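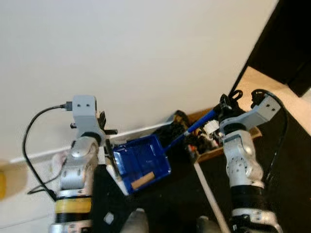

Two robot arms hold a blue dustpan with a small wooden block in the tray.

VENDVILLE, August 2026 – Skarkora today published its comments on the draft Bramano code of practice for two-armed robots, and it is not ready to sign.

The draft runs to 327 clauses. Only two deal with both arms gripping the same object, the case our members ask about most. A supplier can pass by testing each arm alone. We don't think that tells a buyer much.

Skarkora wants shared-grip tests, published failure counts and a named person responsible for each stop setting. The Tazi label, based on the same draft, should wait until those are in.

"A badge is easy to print," Skarkora said. "We would like to see the test logs first."

Comments were sent to Bramano in full and are available on request from the Skarkora office.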